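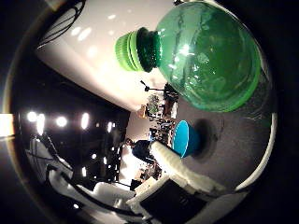 Search this site

Our project was the water supply in the Cusside student residence, where 70 people share one kitchen and 4 showers. Telma Riquelme wanted to know why the top floor gets a dribble at breakfast, and I wanted a project that could be done in slippers. We drew up a log sheet and asked residents what they drank from instead of the tap, which mostly meant bottled water — the green plastic sort with a ribbed screw cap. The warden's view was that we should get up earlier.

Nam-gil Shin timed a bucket at each shower for five mornings in July. The ground floor filled it before he had found his pen. The top floor gave him time to read up to 300 pages of Bustos on pipework, or so he claims. We have asked for a second pump. The form is with the estates office in Worport.

12 shares 3 comments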